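Tabletop recording with hand-held grippers: bench tips

Updated 5 Jan 2022 by Ludmila Kováčik

These notes are for anyone recording kitchen-item tasks on the Cutden table. Most of them came out of the August sessions, when we had to throw away 23 takes out of one batch for things that take a minute to fix.

Wipe the tabletop before you start and again at the break. Dry cloth only. Polish makes the glare worse.

Check the overhead light with the wrist views open. A patch of glare on bare wood is fine. Glare on a glossy carton is harder to live with, so turn the carton a little until the big lettering can be read in at least one view.

Start with the fingers open wider than the box. Food wrap cartons are long and narrow, and people tend to come in at the ends. Go across the width, near the middle.

Keep the cable on the outside of your forearm and leave slack at the elbow. If it drags over the table it will push light items.
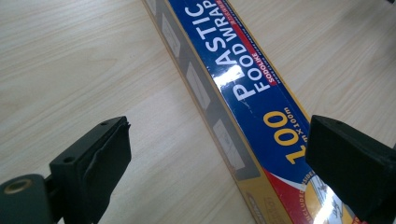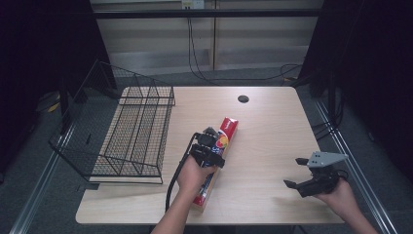
Red package and wire basket, head view. 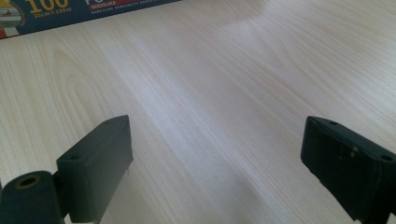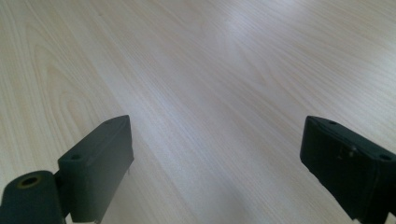 Move at the speed you would use putting away groceries. Fiachra Breathnach tried going very slowly for a full set and the trained policy came out slow too, with long stops before each grasp. If you fumble, carry on and finish the task. A recovery is worth keeping. Only scrap a take if you drop the item on the floor or a tracker cuts out.

Change the starting position every time. Daithí Doherty keeps a sheet of 30 start positions taped up next to the monitor, and you can work down it or make up your own. Turn the box end for end now and then, and put it label down for a few takes.

Hold still for 2 seconds at the start and at the end, hands in view of the head camera. The trimming script looks for that pause.

Screws on the finger mounts work loose. Check them at each battery change with the small hex key, snug but no more, as the inserts will pull out of the plastic. Spare fingers are in the Tundari drawer.

Name the folder when you finish the set. Leaving it for the next morning is how we ended up with two sets numbered 29.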